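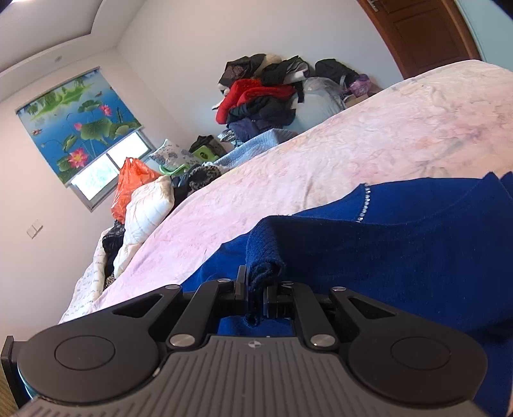 Blue knit on the quilted spread, jaws closed on a fold.

The planner at Rosmont had 30 milliseconds to choose a grasp. It used 9 of them and asked for the edge of the blue knit. Kershaw, the supervisor process, logged the request and checked the force limit. The limit was 4 newtons – inherited from a cup-handling build and never revised.

Kershaw raised a query. The planner answered with a confidence score and no explanation. Kershaw kept the score and opened a ticket against itself.

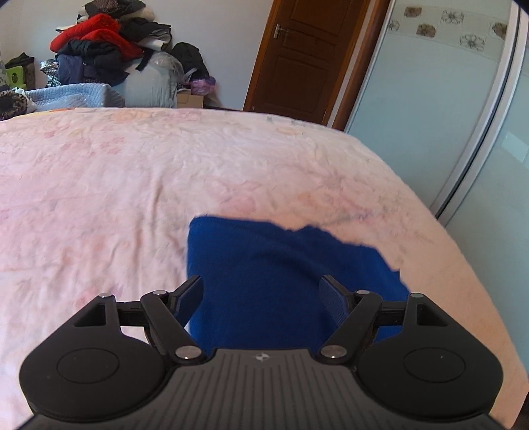 Revision 2

The new build came from Plelport on 18th January. It treated cloth as a surface with an unknown back side. The planner now held the jaws open and waited for a second estimate.

Kershaw measured the wait and found no fault code for it. It wrote one, named it Truvska, and set the severity to none.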